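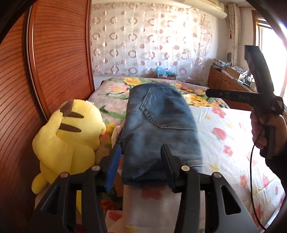
On Buying Less Clothing and Keeping It Longer

2018-07-04

This blog has previously addressed household budgets in general terms. The present entry concerns one category only, namely clothing, and sets out the practice adopted in this household since last October.

The review began with a plain record of spending. Over the preceding year, 24 garments had been purchased, and 5 of them had been worn often enough to justify the price. The remainder had been bought during sales, chiefly at the Karside outlet center, where a discount of 40 or 50 percent tends to discourage further thought. A low price had been treated as a reason to buy, and that habit was the first to be set aside.

Under the current practice, any item under consideration is written down and left for one month. Most entries are crossed out before the month has passed. Those that remain are purchased at full price if necessary, and the seams, buttons and hems are examined in the store before payment.

Repair has taken a larger place than expected. The tailor at Pathak, on Tatlow Street, replaces zippers and reinforces worn knees at a fair charge, and the work is normally ready within the week. Simple tasks such as buttons and loose hems are done at home – slowly, it must be admitted, and with uneven stitches.

Washing habits have also been revised. Denim and knitwear are laundered less often, in cold water, and dried on a line. The dryer is reserved for towels and sheets. Readers who share a laundry room may find the line difficult to arrange, and a folding rack near a window is an acceptable substitute.

Shoes remain an unresolved matter. Two pairs bought from Karkex were resoled during the winter, and the cost came close to that of a new pair. Whether this was a sound decision will depend on how the soles hold up through another season of wet sidewalks. A separate entry on shoe care is planned, and correspondence from readers with experience of resoling is welcome.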